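Dish rack

A dish rack (also dish drainer or plate rack) is an open frame in which washed crockery is stood to drain and dry in air. It is used on a worktop, table or draining board, with or without a tray beneath.

Construction

Most domestic racks are made of steel wire, bent and welded, then covered with a plastic coating. The coating keeps water off the steel and lessens chipping of glazed rims. Dividers may be straight pegs or loops. In the looped form, each rod is bent into an inverted U and fixed at both ends to a base frame, so that no bare wire end is left exposed. Loops of differing height may be combined in one rack.
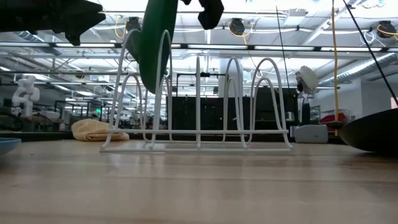
Loading

Plates are placed on edge, one to a slot, and lean slightly against the divider behind. Large plates normally go at the back, where they do not hide smaller ones. Bowls drain poorly when upright and are set at an angle or turned over on a cloth. In her household manual, Renata Bednarek advises a gap of 3 cm between dinner plates and 5 cm between deep dishes. 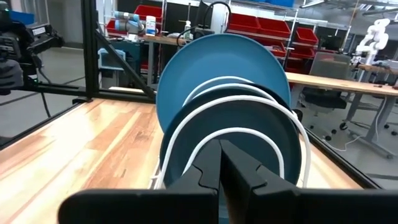

Two round plates held on edge in a looped wire rack.

Drying time depends on spacing, room temperature and air movement. A towel is often kept beside the rack for pieces needed at once, or folded under the feet to take up run-off. Racks without a tray should not be left on untreated wood, as standing water darkens the grain.

Variants

The Hodora pattern is a single row of loops without a cutlery basket. The Berulitz pattern folds flat for storage. Skolix sells a 500 mm model with 10 slots.

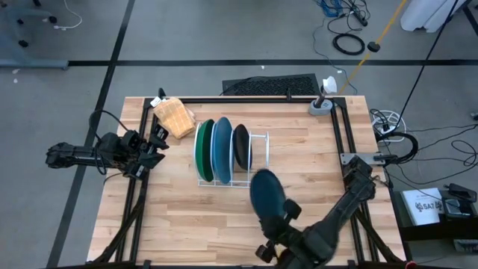

How often should a wire dish rack be cleaned?
Once a week is enough in ordinary use. Wash the rack in warm water with washing-up liquid, brush the joints where the rods meet the base, and dry it before putting it back.

Wear

The coating usually fails first at the welds and feet. Rust then spreads beneath it and may stain crockery, at which point the rack is replaced.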